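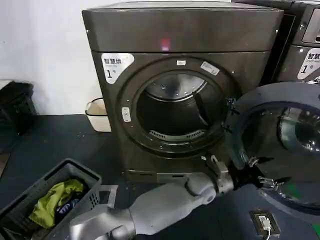 Ruvolora: laundry symbols and the words people use for them

Hello! I put this set together over a long winter, mostly in the evenings, after arguing with Wanda Śliwiński over what the circle in a square means on a jumper label (tumble dry, and she was right). There are 2558 rows in it. Each one is a care label typed out by hand, next to whatever the person who owned the garment thought it meant.

What's in the folder

labels.csv has the symbols, written as short codes like TD1 or HW40. meanings.csv has people's guesses, spelling left alone - I love "no hot spinny" far too much to fix it. The two join on the column called tag_id. There's a codes.txt as well, so start there if TD1 means nothing to you.

Where it came from

Most labels came from friends, two charity shops in Górecki and one very patient school uniform sale. Eugeniusz Duda typed up the wool and silk ones, 90 rows in all, and his notes are much tidier than mine.

Things to watch out for

Old labels are thin on the ground, so don't lean on this for anything vintage. Baby clothes turn up a lot (my sister had twins). A few rows say 60 where the label was too faded to be sure, and those have a y in the unsure column. I've left blank guesses blank.

Using it

Do what you like with it, just mention Ruvolora somewhere. If you spot a mistake, send me the tag_id and what you think it should say. I usually go through fixes on a Tuesday.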